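Table Linens: What We Lend, How to Book, How to Send It Back

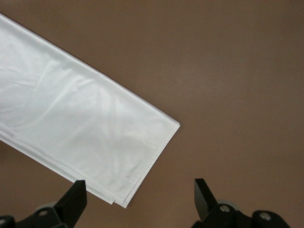 The linen cupboard at Grarkbridge Hall opens again for loans on 8 April 2021. Anyone on the hall mailing list can borrow from it, and so can families and clubs in Davham who have rented the hall before. Bookings go through Maj-Britt Strand at the front office. Leave a message with your name, the date of your event and the size of your tables. She returns calls in the late afternoon.

A few things have changed since the last time we lent anything out, so please read this even if you are a regular.

The loan period is now six days. It used to be a long weekend, which left people washing and ironing late on a Sunday night. Pick up in the morning, have your event, and bring everything back by closing on the sixth day. If you need longer, ask when you book. We can usually manage it outside of July, when the weddings pile up.

The deposit is $30 per booking, no matter how much you take. You get it back when the linens come back. We don't keep any of it for ordinary stains. We do keep it for burns, cuts, candle wax that has been ironed in, and anything that comes back dyed a different color.

Round cloths are for the round tables only. Last time several of them were put on the long tables with pins, and the pin holes have turned into runs. If you are short of long cloths, tell Maj-Britt and she will see if the Vik parish hall has some to spare. They have been good about lending to us and we lend to them.

Washing

You are welcome to wash the linens yourself, or you can return them unwashed and pay the laundry charge. Torben Lindemann worked in a hotel laundry before he moved here, and he wrote out the instructions we now put in every bag. The main points are these.

Cotton cloths and napkins can go in a warm wash with ordinary detergent. Shake out crumbs first. Treat grease with a little dish soap, rubbed in with your fingers and left for half an hour. Red wine should be rinsed in cold water as soon as you can get to it. Salt does no harm but it doesn't do much good either.

Anything with a satin finish needs a cool wash on the gentle cycle, inside out if it is a chair sash or a sewn cover. Use no bleach. Bleach has yellowed two of our runners and there is no getting that back. Don't use fabric softener either. It leaves a film that shows up as dull patches once the cloth is under the hall lights. Hang satin over a rail or a shower rod. Do not put it in the dryer, even on low.

Lace toppers are hand wash only. If you don't want to hand wash, bring them back as they are.

Ironing

Iron cotton while it is still slightly damp. For satin, use the lowest setting that takes the creases out, work on the back, and keep a thin towel between the iron and the cloth. Keep the iron moving. Let the piece cool on the board before you fold it, or the fold will set a line you can't press out.

Folding

Please fold long cloths lengthwise first, edge to edge, and keep folding lengthwise until the strip fits the shelf. Then fold across as few times as possible. The cupboard shelves are deep enough for this. Cross folds are what show on the table, and a cloth with three of them takes twice as long to press as a cloth with one. Don't put rubber bands around anything. Cotton tape is in the basket by the door.

Each bag has a tag listing what went out. Check it when you pack up. Napkins are what go missing most often, usually because they were thrown out with the paper plates. We lost 28 napkins in the last season before we closed, and they cost more to replace than you would think.

Repairs

Randi Wikström is taking over the mending from Njål Eklund, who has done it for as long as the cupboard has existed. He is keeping his sewing machine running and will still do the heavy canvas, but everything else should go to Randi. If you find a loose hem or a small tear, tie a piece of colored thread near it and leave it alone. Home repairs with iron-on tape have to be picked out again before the cloth can be sewn.

Randi would also like to hear from anyone who can hem by hand. The next mending evening is in the small room behind the kitchen. Bring your own scissors and reading glasses. Thread and needles are provided.

Donations

We can use plain white or cream tablecloths in good condition, any length. We cannot take patterned cloths, vinyl, or single napkins. Uthai Boonyarit has offered to collect from people who don't drive. Leave your address at the front office and he will call to set a time.

The price list for the laundry charge is posted inside the cupboard door, and Maj-Britt can read it to you over the phone.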